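What I Learned From Asking 105 Students About Their Phones

So my project was on how long people in our year keep a phone before getting a new one. I picked it because my own phone was dying on the bus every Saturday and I got curious - was everybody else putting up with theirs too?

I put the survey up through Berken and got 105 answers, way more than I hoped for! Kwabena Aidoo helped me with the wording (my first version had a question that made no sense at all). 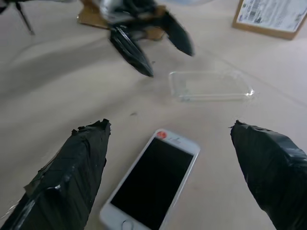
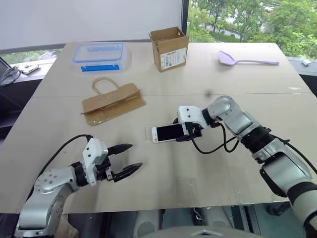 The big surprise was the battery. I was sure cracked screens would win, but most people who switched said the charge just didn't last. Only 12 had ever paid for a repair, and one of them went all the way to Vestley for it.

If I did this again I'd ask parents too. Ms. Mathias said my age groups were too narrow, and she's right - we're all pretty much the same age. My charts are in the blue folder.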